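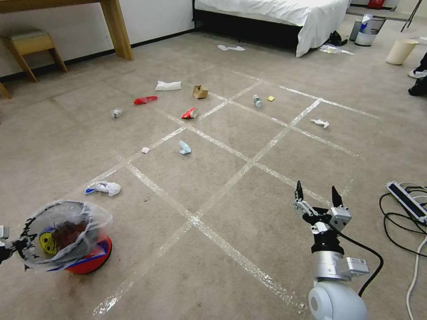
The Stelura indoor soccer ball is a size 5 ball with a soft felt cover and a low bounce, made for close-control work in gyms, hallways and carpeted rooms. It has the same circumference as a match ball, 700 mm, so a player's touch carries over to the field. It rolls slower on carpet than on a gym floor. For dribbling practice, mark the floor in squares with white tape, as on the beige carpet here, and keep the ball inside one square before moving to the next. Strips can run at an angle to the walls if the room is narrow.

Item number: 209
Size: 5
Cover: gray felt, stitched
Bladder: butyl
Pump needle: included
Pump: sold separately (item 785)

The ball ships deflated. Wet the needle before putting it in, and inflate until the cover gives slightly under your thumb. Check the pressure again after the first few sessions.

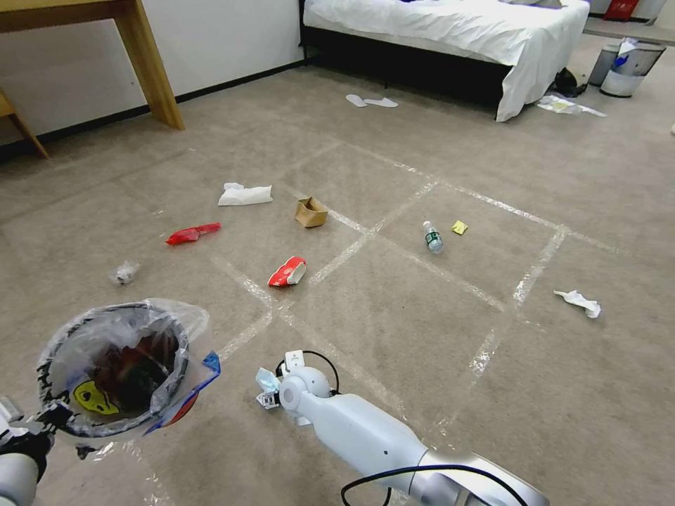 Felt picks up lint and crumbs, and grit caught in the cover will wear the seams. Brush the ball with a dry clothes brush after use and wipe off marks with a damp cloth. Do not machine wash. Clear the floor before you play. A small bin with a clear liner, like the black one over the carpet, is big enough for wrappers and other bits that a vacuum would choke on.

The Stelura is not meant for wet grass or pavement. Wear on the felt from outdoor play is not covered by the warranty.

Customer reviews

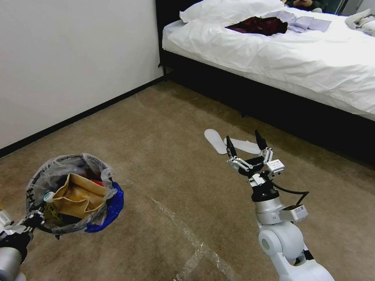 Gun-woo Kong: Good weight, quiet against the wall. My son used it all winter and the seams are fine. The needle that came with it bent on the second use, so I would order a spare.

Na-rae Ok: A little slow on thick carpet. Fine in the gym.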